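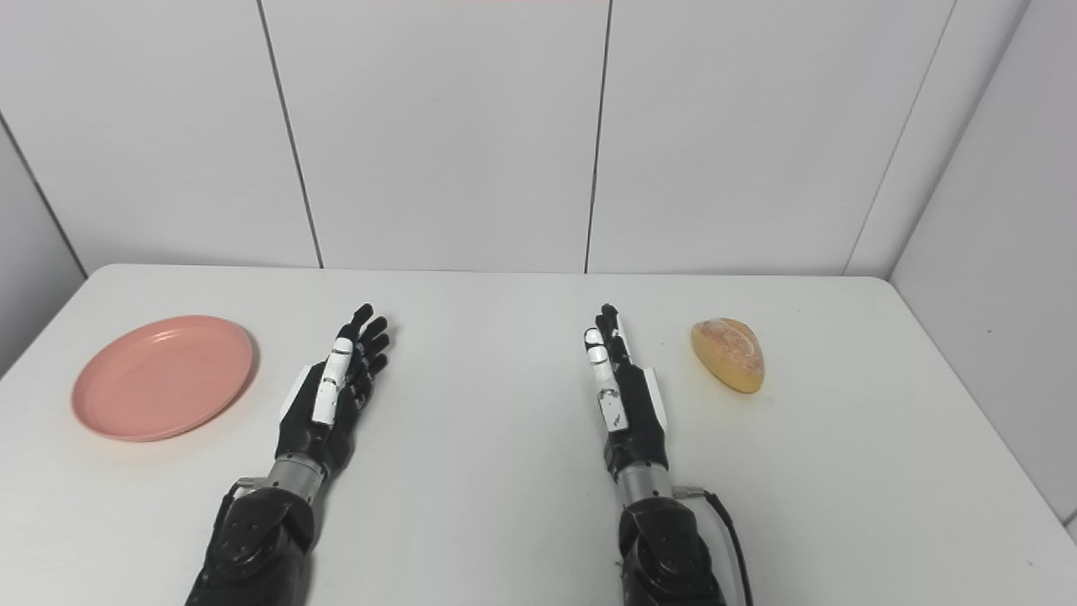 Brunetti

October 17, 2024

The second pair of hands went on last week, and I've now had enough time with them to write something down. I said in the spring that I would compare the old two-finger grippers with proper five-fingered hands before spending any more money on either, so this is the comparison as far as it has got.

The task is the same one I used for the grippers. There is a bread roll on the right of the table and a pink plate on the left, and the roll has to end up on the plate. The right hand has the roll nearest to it and the left hand has the plate, so you can do it by reaching across with the right, or by passing the roll from one hand to the other in the middle. I run both versions. Reaching across is the easy one.

I like bread for this. A wooden block doesn't care how hard you squeeze it, and most of the tests I did last year with blocks told me very little. A roll has a crust that gives, and it shows you straight away when the grip was too strong. I buy a bag of them on the way in and use them until they go stale, at which point the results change and I have to stop.

The old grippers

These were Prarnerel parallel grippers, one on each arm. They are simple to set up. You give them a width and a force and they close. With the force turned down they would lift a roll most of the time, provided it was lying the right way round. If it was turned so that the jaws met it end to end, it tended to pop out, and I lost a lot of afternoons to that. The fix was to turn the wrist first, which works but means the camera has to get the angle right, and mine often didn't.

What I will say for them is that they never went wrong. I had them for well over a year and changed the rubber pads once.

The new hands

The Prendora hands are black, with white covers on the thumbs, and they bolt on to the same forearms through a silver wrist section. Fitting them took a morning. The cable on the right one comes out at the side of the wrist and hangs in a loop down the forearm, and I had to make that loop longer than I wanted so it wouldn't pull when the wrist turned fully. I still don't love it. It hasn't caught on anything so far, but I keep looking at it.

Control was the slow part. The controller that came with them wanted its own power supply and its own software, and the software only ran on a version of the system I had moved off years ago. In the end I used the Mnguni board I already had and wrote the messages myself. The hands take a position for each finger, and I send those 50 times a second. I tried going faster and could see no difference in how they moved, only more dropped messages.

The way I start each run is with both hands held over the near side of the table, clear of the roll and the plate. That gives the head camera an open view of both objects before anything moves. On the first day I started with the hands further forward and the right one hid the roll completely, so the run failed before it began.

How they did

Across the table, one hand only, the new hands do better than the grippers did. The direction of the roll matters much less, as the fingers close round it from whichever side they come. There is some flour left on the fingertips by the end of a session and I wipe it off with a dry cloth.

Passing from hand to hand is another matter. Of the last 7 tries, the roll got dropped in most of them, nearly always because the first hand let go too early. With the grippers I could read the jaw width and know whether something was held. These give me motor current for each finger, which is noisy, and I haven't found a limit I trust.

They also cost far more. I won't put the full price here, but the difference between one hand and one gripper was around 1000 pounds, and that is before spares.

For now the hands stay on. The grippers are in a drawer with their cables, and if all you need is to pick up boxes I would still tell you to buy those. In November I want to try a small camera on the wrist, to see whether it helps with the handover, and I need to sort out a shorter cable for the right arm before then.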